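Home Tickets Knowledge base Sites Log out

Busgate site: label printer queue stalls, jobs held at "spooling"

Opened in October by Abbas Amini
Site: Busgate, first floor, despatch office
Priority: normal

Summary

Label jobs sent from the stock system stop printing partway through a batch. The queue on the print server shows the first unprinted job as "spooling" and everything behind it as waiting. Office documents sent to the other queues on the same server print normally. The fault has been seen on five working days and once on a Saturday, when the office was on short staff and the batch had to be finished by hand from Parkton.

Symptoms as reported

The batch starts correctly. Labels come out at normal speed with good print quality and correct alignment. After a variable number of labels the printer goes idle with a steady ready light. No error on the printer panel. Cancelling the stuck job from the server takes several minutes. Cancelling it from the workstation has no effect. Once the job clears, the rest of the queue prints without further action.

Log

08:40. Checked printer firmware against the unit at Parkton. Same version. Same driver on both print servers. Parkton has not had the fault.

08:55. Printed the internal configuration page and a test batch of 50 labels directly from the printer menu. All 50 printed. Media sensor calibrated anyway. Ruled out the print head, the roll and the sensor.

09:20. Sent the same 50 labels through the server queue from the stock system. Stopped after 11. Printer idle, job at "spooling".

09:35. Repeated with the printer set to a fixed address in place of the reserved one. Stopped after 17. The number of labels printed does not appear to follow any pattern, so a single bad record in the batch is unlikely.

09:50. Moved the printer to the bench to test away from the despatch office wall socket, using a known good patch lead and a different switch port.

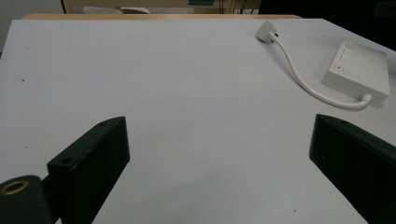

10:10. Same batch, same result on the new port. Cabling and the wall socket ruled out. Put the original lead back so that only one thing is changed at a time from here on.

10:30. Opened the spool folder on the server. It held 3,962 files. A healthy queue should leave this folder almost empty once jobs are complete. Most were small shadow files with no matching data file. The oldest predate the move to the current driver.

10:45. Checked settings on the label queue. "Keep printed documents" was ticked. It is not ticked at Parkton. Asked Kohei Nagano, who set up both servers, whether this was deliberate.

11:05. Reply from Kohei Nagano: the option was turned on at Busgate during the Babalola stock count so that labels could be reprinted without going back into the stock system. It was meant to be turned off when the count closed. No objection to removing it.

11:20. Checked the antivirus exclusions. The spool folder is excluded at Parkton and not at Busgate. Each write to the folder was being scanned, and the scanner log shows repeated timeouts on spool files at the times the queue stopped. The scan time grows with the number of files in the folder. This fits the gradual onset reported by the despatch team.

11:30. Bench supply set up for the printer and the test laptop so both could stay on through the soak test. 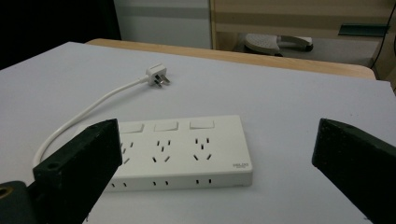
Fix applied

1. Warned users and paused the label queue.
2. Stopped the print spooler service.
3. Moved the contents of the spool folder to a dated archive folder on the data drive. Not deleted, pending confirmation from Kohei Nagano that none of it is needed for the stock count.
4. Cleared "Keep printed documents" on the label queue.
5. Added the spool folder to the antivirus exclusions for this server only.
6. Started the spooler service and resumed the queue.

Note on step 2: the service took longer than its timeout to stop and showed as "stopping". Left alone it stopped cleanly. Do not kill the process if this happens again, as the registry entries for the queue may be left in a bad state.

Verification

Batch of 50 sent from the stock system, three runs, all complete. Spool folder empty after each run. Job cancel from the workstation now takes effect at once. Printer returned to the despatch office and the batch repeated there on its original port with the same result.

Outstanding

Reprints. Despatch still want a way to reprint a damaged label without re-entering the order. The Sistalitz module in the stock system has a reprint function which is not licensed at Busgate. Raised separately.

Archive folder to be removed once Kohei Nagano confirms.

Compare the remaining server settings at Busgate and Parkton. Two differences were found by chance on this ticket and there may be others. Assigned to Abbas Amini.

Status: resolved, monitoring. Reopen this ticket if the queue stalls again and leave the stuck job in place.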